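May 3, 2022
By the dental policy columnist, Lirkberg

Recall intervals in general dentistry are set by habit. Most clinics book a check-up and clean every six months, and most patients accept the booking without asking what it is based on. My view is that the fixed interval should be dropped as a default and replaced by one calculated from recorded risk, with the calculation shown to the patient.

The inputs are already on file. A standard chart holds decay history, pocket depths, bleeding scores, medications that reduce saliva, and smoking status. A patient with no new decay in 9 years and shallow pockets throughout has a different probability of disease from one who had three fillings last November. Booking both at six months over-services the first and may under-service the second.

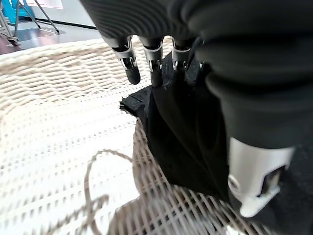 Does a longer interval mean problems will be found too late?

For a low-risk adult, early decay in enamel usually progresses slowly, and a longer gap between examinations still leaves time to find and manage it. The interval should shorten as soon as the risk factors change.

The Soninow clinic group reviewed 1,456 adult charts across its Lirkberg and Yeon practices and found that 60 per cent had no interval recorded other than the software default. I do not read this as negligence. The booking module fills the field automatically, and a clinician with 20 minutes per appointment has little cause to open it. The fault lies in the design of the form.

There is a financial objection, and it should be stated plainly. Hygiene visits are predictable revenue, and a practice that moves half its list to annual recall will see gaps in the book. Some of those gaps can be filled by high-risk patients on three-month recall, who are at present seen too seldom. The rest is a cost, and fee schedules ought to be adjusted to carry it.
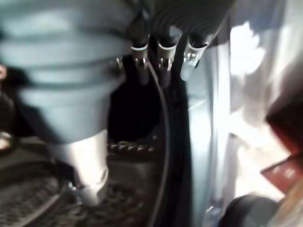

Metal fittings beside a ribbed grey sleeve.

Benance, which supplies the booking module used at Yeon, has added a mandatory risk field in its latest release. The field accepts low, moderate or high and will not close blank. This is a modest change - it does not weight the factors or explain the result - but it puts a clinical decision where a default used to sit. I would go further and print the category and the reason for it on the recall notice, so that a patient whose medication has changed can ring the clinic and have the interval reviewed.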